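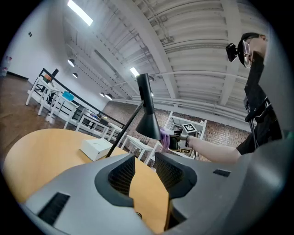 Equipment > Handheld Grippers > Hallside Kits

Print this page | E-mail this page

Hallside Handheld Gripper Kit

The Hallside kit is made for teams who want to record hand tasks before they buy a robot arm. The operator holds the gripper and does the job at a normal table. A lamp, a small box with a lid, other common things are good for the first tasks.

Please plan the budget in two parts. The first part is the grippers. For one work table we advise two pieces, so that one can charge while the other is in use. The second part is what wears out: finger pads, foam covers and gloves. Many buyers forget this second part, and then they must order again in December when our delivery is slow.

What is in the kit
- gripper body, gray or white
- two pairs of finger pads
- printed marker boards, set of 6
- charger and cable
- carrying case

Working time on one charge is over 15 hours. Delivery takes 48 days for the full kit. Spare parts are kept in stock at our Toredby store and leave much sooner.

Foam finger covers

Covers are sold in packs of 64 and fit all Hallside bodies from the second series. For the older Sitar body, please write to us first, as the collar is narrower and the cover must be trimmed. 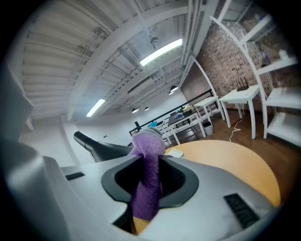
Wanigasekara wrote to us that the foam pack should be ordered together with the kit and put on the same invoice, as a separate request for spare parts took longer to approve than the kit itself. We now offer both on one quote if you ask for it.

Prices on this page are valid from 8/18/25 and do not include shipping. For three kits or more, please ask for a quote.

This site uses cookies to remember your quote list. Accept | Read more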